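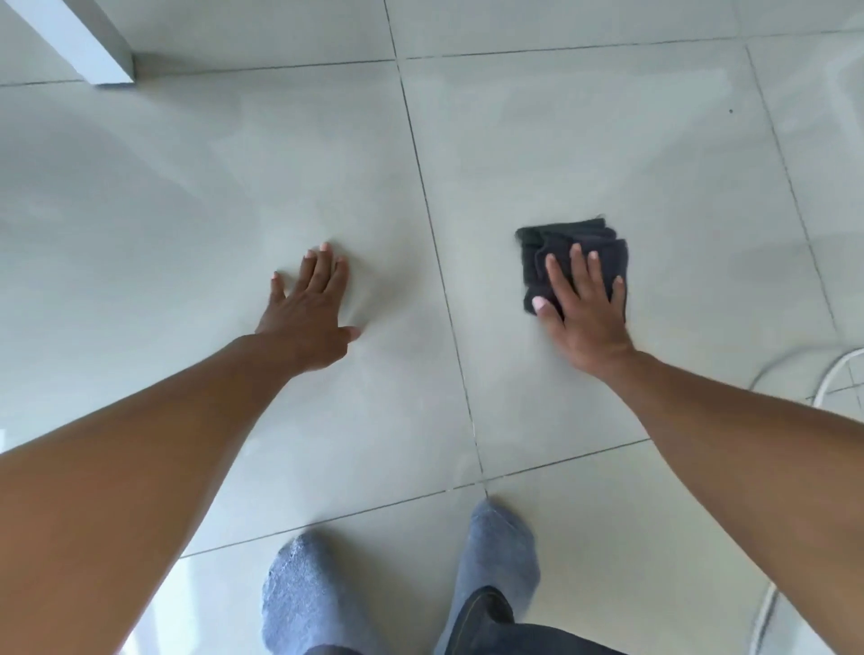

How to Clean Tile Grout Without Giving Up Your Whole Weekend

Grout is the part of a tile floor that does none of the showing off and collects all of the dirt. People spend weeks picking tile. They spend the time it takes to drink a coffee picking grout, usually in a color called something like Mist, and then they live with whatever Mist turns into after three winters of boots.

I have cleaned grout in two rentals and one house, the last of these a narrow place in Birnthorpe with 383 square feet of tile downstairs. The previous owners had left a note saying the floor was "easy care." I kept the note. What follows is the method I ended up with after trying most of the others.

What you need

A broom or vacuum
A stiff nylon grout brush, the narrow kind (an old toothbrush will do for corners and for regret)
Baking soda
Dish soap
Oxygen bleach powder, for the bad spots
Two buckets
A stack of old cloths you don't love
Something to kneel on
Rubber gloves

You do not need a wire brush. A wire brush will clean your grout by removing it. You also don't need vinegar, whatever your aunt has posted. It's an acid, cement grout doesn't care for acids, and if your tile is marble or limestone the vinegar will leave dull marks you'll be looking at for as long as you own the place.

Before you start

Find out whether your grout is sealed. Drip a little water on a clean line and wait a few minutes. If the water beads up, you have sealer. If it soaks in and leaves a dark patch, you don't, or you did once. Unsealed grout can still be cleaned, but it drinks up whatever you put on it, so go easy with the water and skip anything with dye in it.

Then sweep. Sweep again, going along the lines this time. Vacuum the edges by the baseboard, where the floor keeps its private collection. Any grit you leave behind becomes mud the minute it gets wet, and you'll spend the afternoon moving that mud from one line to the next.

Pick a test spot somewhere dull, like behind the door. Try every product there first and let it dry before you judge it. Wet grout always looks darker than it is, which has caused a fair amount of needless despair in my house.

Step 1: Wash the floor the ordinary way

Warm water, a small squirt of dish soap, a mop or a cloth. A small squirt. If the bucket looks like a bubble bath you've used too much, and the leftover soap will dry to a film that grabs dirt better than bare tile ever could. A good share of the "stained" grout I've met was wearing old soap.

Rinse with clean water from the second bucket. This is the step everybody skips, me included, for years.

Step 2: Mix the paste

Three parts baking soda to one part water, stirred until it holds together like frosting. Make it in small batches. It dries out while you're working, and a cereal bowl full of hardened baking soda is a lonely thing to chip at by the sink.

Step 3: Work in small sections

I do a patch nine tiles square, or smaller if my knees have opinions that day. Spread the paste along the lines with a gloved finger. Let it sit for 13 minutes. I arrived at that number by setting a timer for ten and then being unable to get up.

Scrub along the line in short strokes. Scrubbing across it mostly cleans the tile, and the tile was fine. Press hard enough to bend the bristles a little and no harder. When the paste goes gray, wipe it up with a damp cloth, fold the cloth to a fresh side, and wipe again.

Change the rinse water when you can't see the bottom of the bucket. That will be sooner than you'd like.

Step 4: Deal with the bad spots

There are always some. Mine were in front of the stove and along the route the dog takes to the back door.

Mix oxygen bleach powder with warm water, following the amounts on the tub. Pour or brush it onto the line and leave it for as long as the label allows, keeping it wet the whole time. Scrub, rinse, rinse again. Open a window. Never mix it with another cleaner, and don't keep it in a closed bottle afterward; it gives off gas as it works, and the bottle will let you know.

Rust is its own problem, and so is hair dye. If a spot has had two rounds of this and hasn't budged, stop scrubbing. You're only wearing a groove.

Step 5: Rinse like you mean it

Go over the whole floor once with plain water and a clean cloth, then go over it again with a dry one. Change cloths often. I start with a pile of retired towels and finish with a pile of things I no longer want in the same wash as my shirts.

Let everything dry overnight with the door open. Keep socks off it. Good luck explaining this to anyone else who lives with you.

Step 6: Seal it

The floor has to be bone dry. I give it two full days, three if it's been raining. Use a penetrating sealer meant for your kind of tile, and put it on the grout lines with a small foam brush or one of those bottles with a little wheel on the end. Wipe any sealer off the tile within the time on the label. If you miss some, it turns into a sticky haze with a gift for catching afternoon light.

Most sealers want a second coat. Read the label before you put the furniture back.

When cleaning won't fix it

If the grout is crumbling, cracked, or missing in places, no amount of baking soda will talk it into coming back. Small gaps can be raked out and refilled in an afternoon. If the lines are sound but the color has simply gone, a grout colorant will cover a lot of history. It's fussy work, but cheap next to the $2,000 I was quoted to have the whole floor redone by a man who sighed when he walked in.

Tiles that rock or sound hollow when you tap them are a different job, and a bigger one.

A few questions I get

How often should I do this?
The full treatment, once a year. I do mine in March, when the road salt has stopped arriving on people's shoes. In between, wipe up spills and rinse after you mop.

Can I use a steam cleaner?
On sealed grout in good shape, now and then, yes. On old or cracked grout, steam can loosen it. It can also shorten the life of your sealer, so plan on resealing sooner.

What about those magic sponges?
Fine for a mark on the tile, if you go gently and it isn't polished stone. On grout they fall to bits, and then you have grout with sponge in it.

My grout is supposed to be white.
It was white once. Aim for even, and buy a rug for the spot by the stove.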